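Plastic shopping bag
From Lurkolix, the household things encyclopedia
Last edited 30 June 2024

The plastic shopping bag (also T-shirt bag, vest bag, carrier bag, or in my grandmother's house just "a sack") is a thin bag with two loop handles, handed out at stores and market stalls for carrying things home. I took over this entry from Walid Hijazi, who had it down to four lines and a link that didn't work, and I'm afraid I got carried away. If you only want the short version, it's a tube of very thin plastic with the bottom melted shut and the top cut into handles. Everything after this is for people who like bags.

Names

Hold one up by the handles and you'll see where "T-shirt bag" comes from: the two loops are the shoulder straps and the scoop between them is the neckline. Bag sellers in the US nearly always call it that. In Britain it's a vest carrier, a vest over there being what I'd call an undershirt, so the picture in people's heads is pretty much the same. In Ireland and Scotland you'll hear "poly bag" or "poke," though a poke can be paper too. When I was growing up in Trenberg the checkout kids said "sack" and the newer stores said "bag," and you could tell a person's age by it.

The small clear bags on a roll in the produce aisle are a different animal. They have no handles, they're even thinner, and they have their own entry (see Produce bag). I mention it only because the two get mixed up all over this site.

What it's made of

Most shopping bags are polyethylene, and there are two main kinds that matter to somebody standing in a kitchen. High-density polyethylene is the crinkly one. It's noisy, it's strong for its weight, and once it gets a nick it tends to run. Low-density polyethylene is softer, quieter and stretchier, and you find it in the thicker bags from clothing stores and in bread bags. You can do a decent test at home with your ears and nothing else – scrunch it next to your head, and if the dog comes running it's high-density.

Thickness gets measured in microns or in mils depending on where you live. A micron is a thousandth of a millimeter, and a mil is a thousandth of an inch, which has nothing to do with a millimeter and has confused me more times than I'd like to say. A light market bag I measured with Elie Boutros's gauge came to 13 microns. That's thinner than a lot of human hair! It carried a bag of onions up two flights of stairs and was fine.

How it's made

Beads of plastic go into a hopper, get melted, and are pushed out through a ring-shaped slot. Air is blown up the middle so that the melted ring swells into a tall, skinny bubble, sometimes a couple of floors high. The bubble cools on the way up, gets pressed flat between rollers at the top, and comes back down as a flattened tube. I've seen this done once, through a window, and I could have stood there all afternoon.

After that the tube has its sides tucked in. Those tucks are called gussets and they're what lets the bag open out wide when you put a melon in it. A hot bar seals the tube straight across at the top and bottom, and a cutter punches out the piece between the handles. The punched-out pieces go back to be melted again if the plant is a tidy one. Finished bags are stacked, often in bundles of 100, and many have a little tab at the neck so the whole bundle can hang on a hook at the register and be torn off one at a time.

Printing, where there is any, is usually done on the tube before the sealing and cutting. That's why you sometimes get a bag where the store name has drifted off to one side or been sliced through by a handle. Balakrishnan Rodrigues has a drawer of those and has asked me not to link to his page from here, so I won't.

Color

Plain polyethylene film is milky or clear. Color goes in as strongly tinted beads mixed with the plain ones before melting, and a small amount goes a long way. White is the usual choice for supermarkets. It hides what's inside and it takes printing well.

Market stalls are another story, and the part I like best. Go down any row of fruit sellers and you might see pink, blue, yellow, green stripes, red stripes, black. There's no worldwide rule to it that I've been able to find, and I've looked. In some places a color sticks to a trade for years, and people will tell you with total confidence that the fish comes in blue and the fruit comes in pink, and then you go one town over and it's the other way around. Black bags are often said to be the ones with the most recycled plastic in them, black being the easiest color to get out of a mixed batch. That's fair as far as it goes, but it's no guarantee about any one bag.

Pink is common for fruit in several of the markets I know, including the covered one at Mireo.

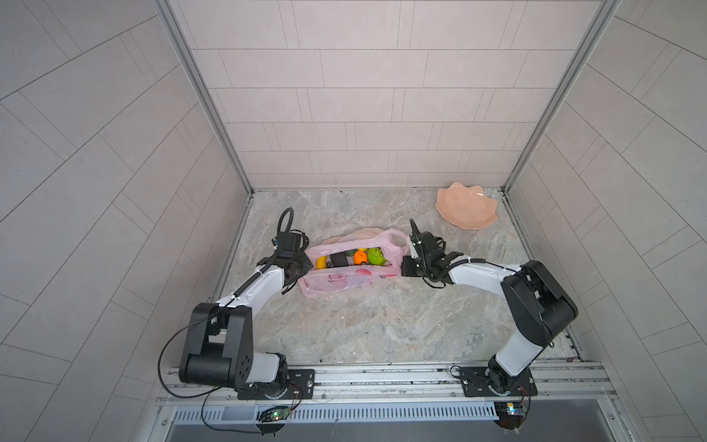 Suha Qaisi disagrees with me on this and wrote to say that at Mireo the pink bags were just whatever the wholesaler had cheap, that the same stalls were using yellow a year earlier, and that peaches in a yellow bag sold every bit as fast. She'd like the article to say "pink is common for fruit wherever somebody bought too many pink bags." I've put it in her words and left mine standing too, and readers can pick.

What isn't in doubt is that color changes how things look inside. A thin red or pink bag lends a warm cast to whatever's in it, so tomatoes and apples can seem riper than they are until you tip them out at home. My advice is to choose your fruit before it goes in the bag.

History

Paper came first. Flat-bottomed paper bags were already everyday things in American grocery stores before 1900, and for a long time there was nothing to compete with them. The one-piece plastic bag with handles as we know it came out of Sweden in the 1960s. It caught on in Europe first and didn't really get going in American supermarkets until the late 1970s and into the eighties.

I can just about remember the changeover. Our nearest grocery, Arabzadeh, kept both at the end of the counter for years, and the bagger would ask "paper or plastic?" in a voice like he was reading you your rights. My mother said paper every time, then complained every time about the lack of handles. The store went over to plastic completely one March and she was cross about it till summer.

Laws and charges

Bangladesh banned thin plastic bags in 2002, and Ireland brought in a charge at the register the same year. A great many countries, states and cities have followed with one or the other, and the details differ so much that I've given up trying to keep a table here (the old one is on the talk page, please don't bring it back). The usual pattern is that bags under a certain thickness are banned or charged for and thicker "reusable" ones are allowed. Whether the thick ones get reused is a matter of whose kitchen you're standing in. Mine are reused. My brother's are under his sink in a heap the size of a sheep.

Carrying and storing fruit

A closed plastic bag keeps moisture in. That's good for leafy things for a day or two and bad for nearly everything else. Berries go moldy in one. Bananas, apples and pears give off ethylene gas as they ripen, and a knotted bag holds it close, so hard pears will soften faster and ripe ones will go past it while you're not looking. If you've carried your fruit home in plastic, empty the bag when you get in, or at least leave the neck wide open.

For carrying, put the heavy round things at the bottom and don't let a pineapple anywhere near the side. If the handles cut into your fingers, wrap a folded handkerchief around both loops. Double-bagging helps with weight and does very little against sharp corners.

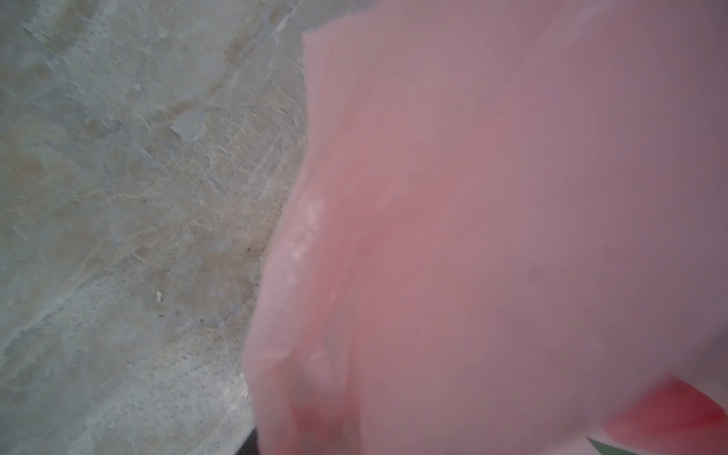 Pink plastic bag at close range, with concrete floor to the left.

Second lives

Bathroom trash liner is the big one. After that, in no order: wet swimsuits, muddy shoes, packing around glasses when you move, keeping a paintbrush soft overnight, covering a bike seat. My aunt cut them into strips and crocheted them into beach mats, and the yarn from that is known as "plarn," a word I refuse to use again.

Keeping them is a hobby in its own right. Nadine Semaan's list of printed bags on this site stands at 1,147 entries, up from 1,012 when I first read it, and she's strict about condition. Folding them into little triangles, the way you'd fold a flag, saves a huge amount of drawer space and takes about as long as a phone call to your sister.

Very few curbside recycling programs want them, by the way. They wind around the sorting machines and the whole line has to stop. Take them back to a store with a drop-off bin if yours has one – clean, dry, and with the receipt taken out.

See also

Produce bag
Paper sack
String bag
Bread clip
Handles (types of)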